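Skallow Door Closer, Size 614: Product Review
Feb 8, 2024

The Skallow 614 is an overhead closer intended for timber and aluminium entrance doors up to 1,000 mm wide. Okbridge fitted one to the street door of its showroom in October. Closing speed and latching are set by separate screws, both reached from the front once the cover is removed. Fitting took 19 minutes with the paper template supplied.

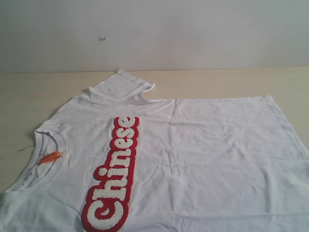 Dirkeo was less satisfied, reporting that the latching screw on its own unit needed a further quarter turn after the first cold spell, and that the instructions made no mention of this. Our closer has held its setting.

The arm is firm and the action quiet. The plastic cover marks easily and should be handled with care. A comparable closer from Cao costs less but has no backcheck. Rating: 6 out of 10 for finish, higher for performance.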